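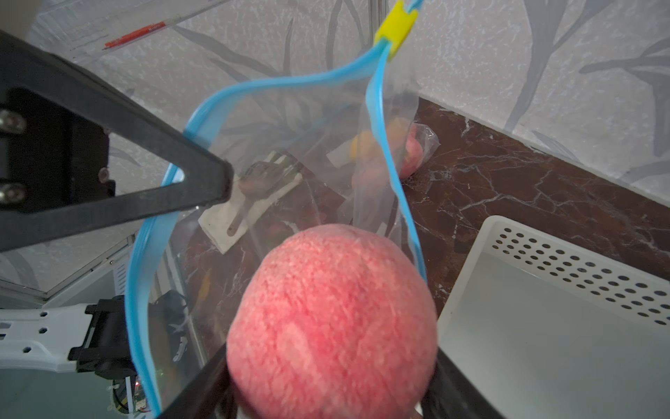
The Orkthorpe peach is a late-season variety of peach grown in the valley around the town of Orkthorpe, where it has been the main fruit crop for several generations. The fruit is large and round, with pinkish-red, fuzzy skin of the kind seen on the peach over the open zipper bag, and the flesh is pale yellow and comes away cleanly from the stone. Picking begins in August and is usually finished within five weeks.

Cultivation

The variety is grown on 1,662 acres, most of them on the south-facing slopes between Orkthorpe and Stollow. Trees are planted in late winter and bear their first full crop in the fourth year. Spring frost is the main risk to growers, and orchards on the valley floor were largely given up in favor of higher ground. The local rootstock, known as Howells, tolerates heavy clay soil but needs regular watering in dry summers.

Storage and use

Ripe fruit keeps for up to 8 days in a cool room. For freezing, peaches are commonly peeled, sliced and sealed in bags with the air pressed out. Jotano, a thick preserve made from the bruised fruit, is sold at the Stollow market each December.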